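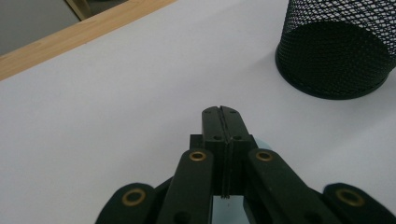
Slow down before you get there, not when you get there, Magdolna Kelemen tells me, and I nod like I understood. I did not understand. My first try at teaching a robot to pick up a pen has gone in the bin, by which I mean a folder called bin.

Third floor, old button factory, Praltport. Rain on the skylights. This is Gurnby, or the part of Gurnby that deals with hands. The other part deals with invoices and has the good coffee.

The idea is simple enough to say on the stairs, and Kelemen does. You don't program the arm. You do the chore yourself, holding the same kind of gripper the arm has, squeeze to close, let go to open. A camera on the tool records what the tool sees. Do it again. Then again. Later a computer chews on all of it and tries to work out what you'd do next.

My chore: pens into a cup. A toddler's job. The gripper weighs more than you'd think and after ten minutes my wrist has opinions. You also lose your fingertips. No feel at all. I keep squeezing too early, snapping shut on air a half inch short of the pen, and every miss is on the record.

Misses are fine, apparently. Some of them. A miss where you back off, open up and go again is worth keeping, Kelemen says. A miss where you swear and shake the thing is not. Mine were mostly the second kind.

A full set for one chore is 212 takes. I ask why that number. She shrugs. The first one that worked had 212, and they stuck with it.

Down the hall it's the other school. Subira Nzioka sits in a swivel chair and drives an arm from across the room, a controller in each hand, watching the real thing over the top of a monitor. No walking around with a tool. Her hands move, the arm moves, a hair late. She calls the lag "the rubber band" and says you stop noticing in June if you start in April.

She's folding dish towels. Well, the arm is. One fold, smooth it, second fold, smooth it. It takes 40 seconds. I could do it in three and so could she, but that isn't what she gets paid for.

The two camps tease each other a lot. Kelemen's people say driving by remote makes everyone move like they're underwater. Nzioka's people say the hand-held crowd does things with their elbows no arm could ever copy, and then wonders why it jams. Both true, from what I saw. Gurnby pays for both and hasn't picked.

What comes out the other end gets a name. The pen one is Bakilana, the towel one is Tromow. Neither name means anything, somebody liked the sound.

Bakilana gets a go while I'm there. The arm comes down over a pen, slows early, the way Kelemen said, closes, lifts. Stops above the cup for a second. A weird little tilt of the wrist, and in it goes.

The tilt is Kelemen's. She had a sore thumb the week she recorded and was favoring it, didn't know she was doing it untill the arm did it back to her. She's thought about redoing the whole set to get it out. 2 days of work, maybe more with the sorting. So far she's left it in.

Before I go I get one more turn. Approach, slow, squeeze. Got it. Over to the cup, open, clink. Kelemen scrolls back thru the recording, watches the last bit twice and says I rushed the ending but she'll keep it.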